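Indale Perforated Riser Shelf, large: a review
Posted 2018-11-16 by Villads Bach

The box says "doubles your space." I have read that line on a lot of boxes, and it usually means somebody has bent a piece of metal into a bridge and would like to be paid for it. The Indale riser is a perforated metal top on slender legs, meant to stand on a counter or a table so that you can pile dishes on it and, in theory, slide other dishes under it. It comes in two sizes. I bought the large one from Prendcombe with my own money, and I was ready to send it back the same week.

I didn't send it back. I'm also not going to tell you it doubled anything.

What I wanted it for

We have a big butcher-block table, pale wood, nice grain, and a lot of bowls that live on it. There are plain colored ones in blue, orange, green and a deep purple-blue, plus a few white ceramic ones with a flower pattern that I'm more careful with. Before the riser they sat wherever the last person put them down. Anyone who wanted to use the table started by shoving bowls to one end, and whoever came next shoved them back.

So the question was simple. Would a raised shelf at the back of the table keep the bowls out of the way, or would it become one more thing to shove around?

Putting it together

The legs go on with small fasteners, and the instructions are a single drawing with no words on it. I got one leg on backward and had to start over, which I'll take the blame for, though a label on the part would have cost Indale very little. The holes in my unit all lined up. I have read through a fair number of the 367 ratings on the Prendcombe site and the people whose holes did not line up are very angry indeed, so perhaps check yours before you throw out the packaging.
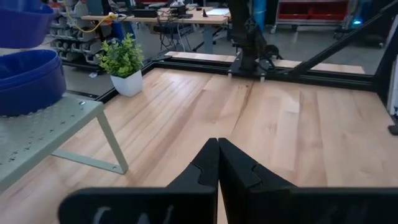
Once it was together I leaned on it with one hand, which is the test I give every small shelf and the one most of them fail. It gave a little and came back. The slant on the legs helps with side-to-side wobble. Push it front to back and it's less convincing. A light knock while reaching over for something moved the whole shelf on the wood, because the feet have nothing soft on them. I put felt pads under all the legs on the second day. Pads should be in the box at this price, and the older Meinecke shelf I used before had them.

The holes

Indale makes a great deal of the perforated top. According to the leaflet it lets air move, lets water drip through and "keeps the look light." Taking those in order: yes, I suppose air moves. Water does drip through, straight onto a wooden tabletop, where I don't want it. If you plan to use the riser as a drying rack on a wood surface, put a tray under it or choose something else. I dry the bowls first and then put them up there, at which point the holes do nothing for me at all.

They also collect crumbs. Not in any quantity that matters, but you can't just wipe the top the way you'd wipe a solid board. I take a stiff brush to it and turn it over the sink now and then – a minute's work, and a minute I never spent on the Meinecke.

As for the light look, I'll give them that one. A solid shelf of the same size would feel like a block sitting on the table.

How the bowls sit

For single bowls in a row there's enough room, and you can reach every one without lifting anything. That's how I like it best, with one of the flowered bowls at the end where it doesn't get bumped. The top has no lip or rail of any kind, though, and the holes don't grip. A bowl with a narrow foot will slide if you catch its rim with a sleeve.

I had hoped to do more than a single row. Fitting two rows of bowls front to back would need a deeper top, and the "large" in the name made me expect one. Measure your own bowls before you order. Go by the foot for whether they will stand and by the rim for whether they will fit next to each other. The product page gives you the size of the shelf and then shows it holding espresso cups.

The space underneath is where I'd argue hardest with the box. Low, flat things go under easily. A deep bowl goes under too if you're patient, and then you have to crouch to see it. In practice I keep that space clear and put any extra bowls on the wood in front.

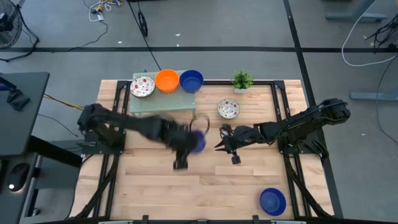
Frauke Engelhardt thinks I'm being unfair about this. Her view is that a riser is for getting things up off the surface, and that anyone who also fills the space beneath has simply moved the mess down a floor. She has had the small size since June and keeps nothing under it but a folded dish towel. She also says the missing lip is a plus, since she can pull a whole stack toward her without lifting it over an edge.

I can see the point about the lip. I pull bowls toward me as well, and a rail would be in the way. But then don't advertise doubled space, and don't print a picture on the box with the underside packed full.

Stacking, and how far to push it

Indale gives a limit of 13 pounds for the large size. I didn't go past that and I can't tell you what happens if you do. With stacks of nested bowls side by side, sorted by color, the top stayed flat as far as I could tell by laying a ruler across it. What changes is how the thing behaves when you bump it. A tall stack on a raised surface has further to go, and wide bowls can hang over the side. Put the widest stack in the middle if you can. I keep forgetting to follow my own advice there.

Sorting by color does work nicely on it, for what it's worth. People put the bowls back in the right pile without being told, and that's more than I ever managed with them spread over the table.

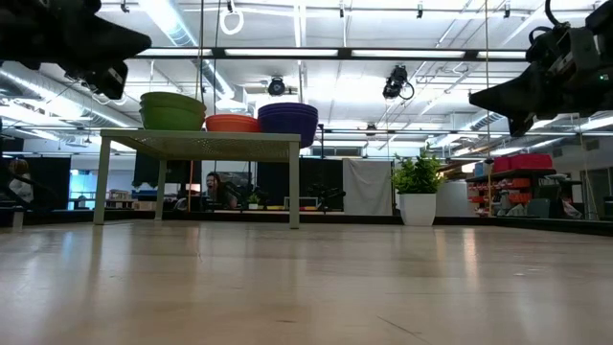 Rüdiger Seidel wrote to ask whether the Zimley version is the same shelf with a different sticker, and if so why anyone would pay extra. He had put the two product pages next to each other and found the same drawing on both.

I borrowed a Zimley for an afternoon to find out. The top looks the same to me. The legs on the one I had were held on with a different fastener and it rocked more, but that may have been down to how its owner had tightened it. If the difference in price is small, I'd stay with the Indale. If it's large, buy the Zimley and a screwdriver.

Would I buy it again?

For the back of a table, with dry bowls in a single row or a few sensible stacks, yes, a bit grudgingly. For drying dishes over wood, no. For heavy pans I wouldn't try it.

Good: easy reach, side-to-side stability, looks lighter than a solid shelf.
Not so good: bare feet, wordless instructions, crumbs in the holes, "large" that isn't very.

I've marked it down mostly for the feet. Felt pads are cheap, and I still resent having had to go and buy them.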